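Buying the Work Before Buying the Machine

Institutions that intend to bring robots into everyday service work tend to begin their budgets in the wrong place. The request that reaches the finance office names an arm, a mobile base, a service contract and perhaps a training day. The tasks the equipment will perform occupy a paragraph near the end, often copied from the vendor's own brochure. I have read a good many of these requests as a reviewer of capital plans, and I have come to believe that the order should be reversed. The first money spent on automation should pay for a close study of the work, and the machine should be chosen from what that study finds.

The case of Breswood is instructive. The Breswood campus operates meeting floors in which small domestic tasks are repeated through the day: restocking cups, clearing tables, returning chairs, wiping surfaces. Its facilities department proposed to purchase two service robots under a single capital line. The proposal was well written and the price was within the ceiling. It contained no account of how many of these tasks the robots could perform, which objects they would handle, or what would be done about the rooms in which the furniture differed from that in the demonstration. The board approved the purchase on the strength of the demonstration alone. Within a year most of the operating allowance had gone to adjustments that no one had priced, and the second unit had been assigned to a single corridor.

It would be unfair to blame the supplier. Trelline, which provided the units, delivered what the order specified. The order simply did not specify enough. A purchasing document that asks for "a robot capable of light service duties" will be answered by any robot that can be shown carrying out a light service duty once.

What should a better document contain? In my view it should begin with an inventory of objects and places, prepared by the people who do the work. Paper cups are a useful test of seriousness. They are light, they deform under pressure, they nest tightly, and they are stored in holders of many designs. A human attendant takes one from a stack without thinking. For a gripper, the wall of the cup, the friction of the finger pads and the spacing of the holder are all engineering matters, and each has a cost. If a department cannot say which holders it uses and where they stand, it is not ready to compare bids.

The second part of the document should set out how performance will be measured before acceptance. Breswood's successor plan, drafted after the first purchase had been reviewed, requires a trial of 400 attempts across the rooms in actual use, with a reading of the results by staff who had no part in choosing the supplier. I regard this as a reasonable number. A smaller trial invites luck, and a much larger one will be skipped when the calendar grows tight.

The third part, and the one most often missing, is a budget for demonstrations by hand. Much of the present generation of equipment is taught by recorded examples in which a person carries out the task with a hand-held gripper similar to the robot's own. These sessions require trained staff time, access to working rooms and a supply of consumable goods. The revised plan, prepared with the advisory firm Heydari, allows for 1,000 recorded examples in the first phase. Staff hours are charged to the project instead of being absorbed by the department, and finger pads are listed as a replaceable item. These are modest lines. Their absence from the original request was the main reason its operating figures could not be trusted.
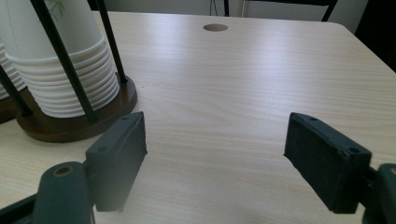

Hand-held gripper at a meeting-room table, with the paper cup dispenser at left.

Objections to this approach deserve a fair hearing. The most common is delay. A department that has secured capital funds in one budget year may lose them if it spends six months studying cups and tables. The difficulty is real, but it lies in the rules of the fund and should be corrected there. Preparatory work ought to be an allowable expense under the same capital line, and unspent equipment money should carry forward once a study is under way.

A second objection holds that the supplier should bear the cost of learning the customer's rooms. Some suppliers will agree to do so. Plameck, a smaller firm that bid on the revised plan, offered to include the demonstration work in its price. The Breswood reviewers were right to ask that it be shown as a separate line. When the cost of teaching is folded into the cost of the machine, the buyer has no way to judge what a new room or a new type of holder will cost later. There is also the matter of who keeps the recordings — a question that should be settled in the contract and not after it.

I would recommend, as a general rule, that no institution commit more than 70 percent of an automation budget to hardware at the time of approval. The remainder should be held for study, demonstration, trial and repair, and released by the same body that approved the purchase. Departments may find the restriction tiresome. It would nonetheless oblige each of them to describe the work in terms that a supplier can price and a board can check.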